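# Kerketti are "back," says the press release

The email came in at 4 in the morning, which tells you how excited somebody's publicist was. Kerketti have a new record, their first since the one with the bad horse on the cover. It's called *Stovow*, it's on Beltitz, and we are promised "a return to the raw power of the early years."

I've heard that one before. I heard it about the last album, and that one had a string section and a guest rapper.

To be fair, I've only got two songs to go on. "Benjelloun" is decent. The riff sounds like it was written in a room with other people in it, and Abdelilah Ouazzani has stopped doing the whisper thing he did all over the last tour. The drums, though, are so clean they might as well be a typewriter. The second song is a ballad. I got through it twice and couldn't hum you a bar.

What bugs me is the rollout. There are five versions of the vinyl, and the "strictly limited" one is a run of 1031 copies. Why 1031? Halloween, I guess, for an album coming out in May. The deluxe box has a patch, a booklet, a signed card and a tour towel. I own a tour towel from every band that ever let me down, and I don't need Kerketti's.

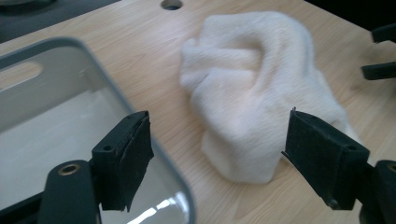

*White towel, no logo. Does the job.*

Then there's the claim that Ouazzani wrote some 816 riffs for this thing and threw nearly all of them out. Okay. Maybe he did. I'd like to know who was keeping the tally, and whether the ballad beat out 800 better ideas.

I'll still buy it — the plain black one, at a store, after I've heard the whole thing. If side two holds up I'll say so here. My brother has already ordered the box and won't tell me what he paid.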